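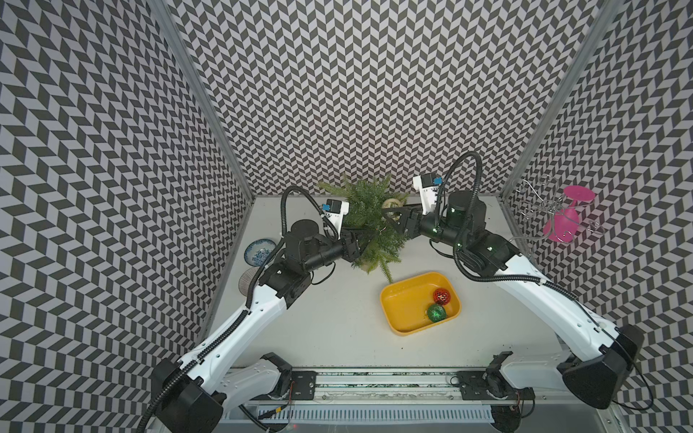

Attachment 1 – chevron on three walls, both corner posts, plant in place

Ticket 1099
Product: Welidton chevron wall covering, black and light gray
Opened by: Afia Darko
Assigned to: Ayuba Odoi, Trekholm product support
Status: Resolved
Opened: 25/07/2025

Afia Darko wrote:

Hi! First of all, I love this pattern. We have it on all three walls around a white table, and it makes the whole corner of the workshop look sharp (people keep walking over to look at it). I only need help with one thing.

The covering is lifting behind the left post, low down, near the table. It's a strip of some 4 inches. If I press it flat it stays for an hour or two and then creeps out again. The right side is perfect, and so is the back wall. I know you can't see behind the post in my photo.

What I've tried so far:

Pressed it down with a dry cloth. Came back.
Wiped the wall behind it, let it dry overnight, pressed again. Lasted longer, came back.
Went over it with a hair dryer on low, then a plastic card. This was the best one! It held until the next morning.

I didn't want to start gluing before I asked. Also, the artificial plant gets dusted at the table and I do mist the needles now and then, so tell me if that's a bad idea.

Ayuba Odoi wrote:

Hi Afia, thanks for the photo and the list, that saves us a round of questions. A few more, if you don't mind:

1. Did you hang each wall as its own piece, or wrap one length through the corners?
2. What did you clean the walls with before hanging?
3. Which way do you mist, toward the left wall or away from it?

Please leave off the hair dryer for now. Low heat is fine once or twice, but it can stretch the edge and then the zigzag won't sit straight at the corner.

Afia Darko wrote:

Okay, dryer is back in the drawer.

1. One length through the left corner. The right corner has a join. I was so pleased with myself for getting around the left one without a cut!
2. Gasgate degreaser, then water. I may have skipped the water on the left wall, it was the end of the day.
3. Toward the left wall. Oh dear. I stand on the right and spray.

Ayuba Odoi wrote:

Good, I think we have it. A length wrapped through a corner always wants to pull itself straight, and the post leaves you very little room to press it in. Degreaser left on the wall won't help the adhesive either. I'd do this:

Loosen the left post just enough to get a blade behind it.
Cut straight down the corner, top to bottom, through the covering only.
Peel back 8 inches on the left wall, wipe with plain water, dry it well.
Overlap the two edges slightly, press from the top down, and tighten the post again.

The overlap ends up behind the post, so you keep the clean look from the front. For the plant, either carry it to the sink to mist it or hold a sheet of cardboard behind it.

Afia Darko wrote:

Done, and it's lovely! The cut was scary for the first inch and then very satisfying – I'd happily do the other corner if it needed it. The wall behind had a slippery patch right where the strip was lifting, so you were right about the degreaser. I used a drop of Abubakari seam paste from the cupboard at the very bottom. Hope that's allowed.

It's been flat for 100 hours (I counted, I was that excited). The plant goes to the sink now.

Ayuba Odoi wrote:

Seam paste is fine in a small amount, just keep it off the printed face. Glad it's holding. I'll close this one, and if the edge moves again you can reply here any time before the end of October and the ticket will reopen by itself.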